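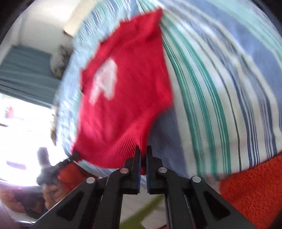 Skevdale's robotics open day draws a crowd with a laundry pile

More than 500 people came through the Cellitz workshop in Skevdale for its May open day, and the biggest queue by far was for the folding!

Visitors took turns with the hand-held grippers the team uses to record household jobs, picking up knitwear by the hem and laying it flat – a lot trickier than it looks. The recordings go towards training Hullasa, the two-armed robot that closed each session by working through a basket of jumpers on its own. It took its time over the sleeves and got a big cheer for every neat one.

Kids were especially keen, and a few went straight to the back of the line for another go. Cellitz plans a second open day in spring, with room for up to 132 visitors an hour.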